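Forum > Ökobilanz und Produktbewertung > Methodik

Systemgrenze bei Mehrwegbehältern: Transport der Rückläufer einrechnen?

Hanane Alaoui
10. Juli 2021

Ich erstelle eine vergleichende Ökobilanz für einen Mehrwegbehälter aus Polypropylen (Hersteller Aluvura) gegen eine Einwegschachtel aus Wellpappe. Funktionelle Einheit: 2.000 Auslieferungen. Der Behälter ist für bis zu 99 Umläufe spezifiziert, die Waschanlage steht bei Metwally, 30 km vom Lager entfernt. Unklar ist mir die Rückführung: Die LKW fahren ohnehin leer zurück. Darf ich den Rücktransport mit null ansetzen? Im Entwurf vom Juni habe ich das so gemacht, der Prüfer hat es beanstandet.

Filtden

Nein, null ist nicht haltbar. Eine Leerfahrt gehört zum Transportsystem und muss zugeordnet werden. Zwei Wege sind üblich:

- Leerfahrt vollständig der Hinfahrt zuschlagen und für die Rückläufer nur den Mehrverbrauch durch die Zuladung ansetzen.
- Hin- und Rückfahrt getrennt bilanzieren und nach Masse oder Volumen allozieren. Bei leeren Behältern begrenzt fast immer das Volumen, also nicht nach Masse rechnen.

Die gewählte Variante muss für beide Produktsysteme gelten. Die andere rechnest du als Sensitivitätsanalyse. Außerdem würde ich die Umlaufzahl prüfen. Die Spezifikation beschreibt die technische Haltbarkeit - die reale Zahl hängt von Schwund und Bruch ab. Bei einer Verlustrate von 2 Prozent je Umlauf liegt der Mittelwert deutlich unter der Angabe des Herstellers.
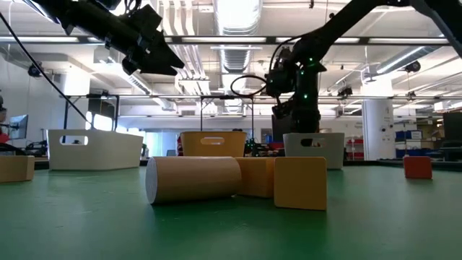 Holzklötze und Kunststoffboxen auf grünem Tisch

Plesura

Kommt auf die Software an. Bei mir war die Leerfahrt im Datensatz schon über die mittlere Auslastung drin, da muss man aufpassen, dass man nicht doppelt zählt. Steht in der Dokumentation zum Prozess. Waschwasser nicht vergessen.

Kommentare

Hanane Alaoui: Danke. Im Datensatz ist tatsächlich eine mittlere Auslastung hinterlegt. Ich rechne jetzt mit Volumenallokation und ziehe die Leerfahrt dort heraus.

Filtden: Dann die Änderung am Datensatz im Bericht ausweisen, sonst kommt die nächste Rückfrage.

Metwally: Trocknung nach dem Waschen separat erfassen, der Strombedarf ist höher als der für das Waschen selbst.

Kontakt | Impressum | © 2021 | Nach oben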